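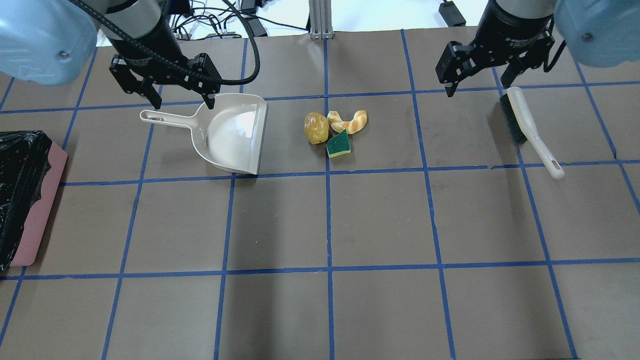
Two weeks into comparing grippers and I'm having far too much fun, so a thread. The short version: we've got a pair of Grisitz two-finger grippers and a pair from Pernimar, and I wanted to know which of them I'd trust with the sort of clutter you find in any kitchen. A handle is the friendliest thing you can offer a parallel jaw, so the dustpan and the hand brush go first. Then it gets harder: a lumpy toy potato, a twist of toy bread and a sponge that never lies flat.

The handles both have a hanging slot near the tip, and I'd never given a hanging slot a thought before April. If one finger lands half over it, the contact patch shrinks and the whole thing can swing. Grip a couple of centimetres further in and it's solid. Lovely small lesson!

The potato though. THE POTATO. It's shiny, it's bumpy, and there's no pair of flat faces on it anywhere. With the Grisitz pads it squirts out sideways like a bar of soap unless you come at it across the narrow side. The Pernimar pads are softer and settle into the lumps a bit, so you can be lazier about the angle (I am very lazy about the angle).

Toy bread: easy win for both. You close on the middle of the curve and it more or less centres itself. I ran it far more often than I needed to, purely because it's nice to watch.

Sponge: opposite result to what I'd guessed. Soft pads on a soft sponge means everything gives at once, and the force reading creeps up slowly with no clear moment of contact. The harder Grisitz pads get a clean little step in the reading and you know you've got it.

Someone asked about the blue tape. It gives us cells to put things in, so "two along, three down" means the same to both of us when we reset the table. Cheap, quick to redo, and I'd do it again on any bench.
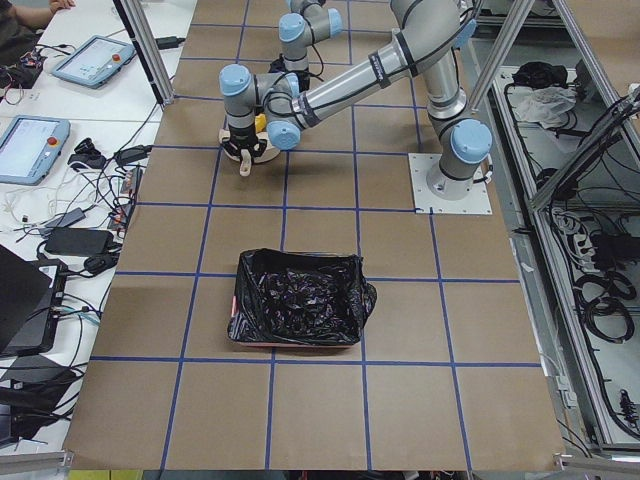
GRIPPERS & PADS

Small wooden parts next. A little block held by its sides, brought down over a round wooden disk. Sounds dull, and I've grown very fond of it. You have a few millimetres of finger to spare under the block, and if you've set your height wrong you find out straight away with a nasty clack.

Pernimar's fingers are the thicker pair by a whisker, and near the paper you feel it. Picking a thin disk up off a flat surface I had to tip the wrist and go for the rim. With the Grisitz I could come straight down more often. If your day is mostly thin flat things, I'd lean that way.

Running total so far is 2,864 grasps, of which 1,028 were on the wooden bits. I keep them in a plain spreadsheet with a column called "notes" that is mostly me writing "ooh" and "no".

Controllers! I came in thinking I'd write everything from the laptop and hardly touch the pendants. Wrong. Jogging an arm down to a block by thumb while you look at the fingers from the side teaches you more in ten minutes than a morning of reading logs. One pendant per arm, screens on, each within reach. And yes, the red button on each gets used, and I'm glad it's big.

We did try the Ketilsson controller add-on as well, the one that lets you drive both arms from a single program. Setup was a bit of a slog (I got the two arm addresses swapped and spent ages talking to the wrong shoulder) but once it's up, handing things over between arms feels wonderfully simple.

Force settings, for anyone who wants to copy mine: 20 N for handles and wood on both grippers. I go well under that for the sponge and I'm still fiddling with the potato. Send potato settings.

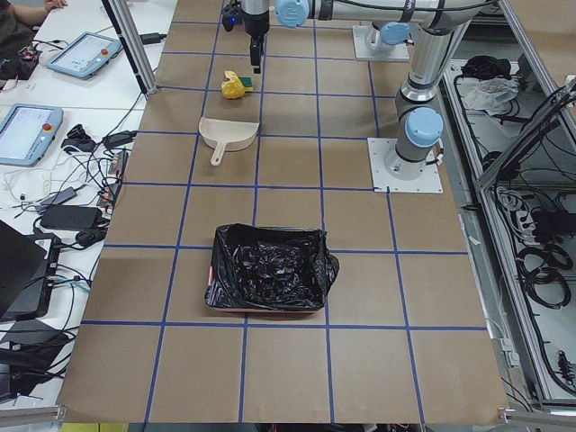
Bench notes, no. 3

Moving the bin is my favourite cheap trick. Same objects, same pads, but with the bin in the middle of the grid both arms have to think about each other. The upper links can cross when you look from the side even if there's loads of room between them, so I don't trust my eyes on this any more and let the collision check have the last word.

The crumpled yellow cloth is my new best friend and worst enemy. You can't miss it, there's always a fold to pinch, and then you've no idea what shape you're holding. Push it up against the scrub sponge and it gets properly interesting: on one of my tries the Pernimar came up with both. I counted that as a miss. My colleague across the desk wanted it counted as two hits.

Dropping into the bag: open wide and lift straight up. The bag liner is shiny and light, and if a finger brushes it on the way out it comes along for the ride. The Grisitz opens faster, the Pernimar opens wider, and I'd take wider here every time.

If I could keep only one pair for mixed household stuff it'd be the Pernimar, mostly for the forgiving pads. For blocks and disks, Grisitz. I may yet end up with one of each, left and right, and the Ketilsson add-on seems happy enough with a mixed pair.

Next up is a set of Hukov fingertips with a ridged face, which should fit both grippers with an adapter plate. I've got high hopes for the cloth and low hopes for the potato. If you've run them on anything slippery, tell me which way round you mounted the ridges!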